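Unit 4: Looking after the hand-held grippers
Notes by Zarmeena Baloch, updated 24th September 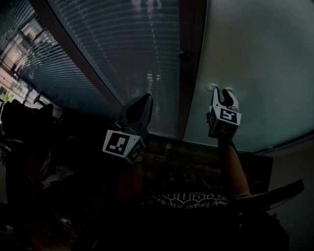 Most of the bad recordings we had to throw out in March came down to grippers that hadn't been checked before use. The checks are short and you will be expected to do them without the sheet by the end of the unit. Each gripper has two jaws on top of a boxy body, and the body carries square black and white tags. The tags are how the software works out where the gripper is and which way it is turned. When you hold the pair up in front of you with the jaws pointing upward, tags on more than one side of the body can be seen at once, and that is the position to use for the start check. Sit well back in the chair so your elbows have room.

Before you start

Take both grippers off the Kastham rack and put them on the bench. Leave the cables coiled until you have looked at the plugs. Check the log for open faults. A gripper with an open fault goes back on the rack with a red tie on it, even if it seems to work.

Tags

Wipe each tag with a dry lint-free cloth. No spray, no alcohol. The ink on the older Sondar tags lifts if it gets wet. Look for raised corners and scratches across the black areas. A tag with a raised corner is replaced and never glued back down, as the glue leaves a bump underneath. New tags come in sheets and the number on the back must match the face it goes on. We lost most of an afternoon last year to two tags swapped over on the same body.

Avoid strong light falling straight on a tag. Glare turns the black parts grey and the tag drops out. If you are near a window, close the blinds or turn your seat before you touch any settings.

Jaws

Squeeze and release slowly, then quickly. Both fingers should travel the same distance and close in the middle. If one lags, the linkage needs cleaning: take out the 4 body screws, lift the cover, brush out the track and put on one drop of light oil. Do not overtighten the screws on refitting. They go into plastic and the threads strip easily.

Finger pads are changed after 2,075 cycles or when the surface looks shiny, whichever comes first. The cycle count is on the Istora status page. Reset it after the change and write the old figure in the log.

Start check

1. Plug in left, then right.
2. Hold both up, jaws upward, and keep still until the page shows both as found.
3. Open and close each one fully. The reading should go from 0 to 100. Anything short of this at either end means the jaw must be zeroed again.
4. Turn each gripper slowly at the wrist. Note any angle where tracking is lost.
5. Save the check under your own initials.

Common faults

Left and right reversed on screen: plugs swapped. Go back to step 1.
Reading jumps while the jaw is still: loose connector, or a worn sensor if reseating it makes no difference.
Code 177: body not recognised, usually a dirty or missing tag.

Reading for next time: the Suwannarat service sheet, linkage section only. Bring a small cross-head screwdriver.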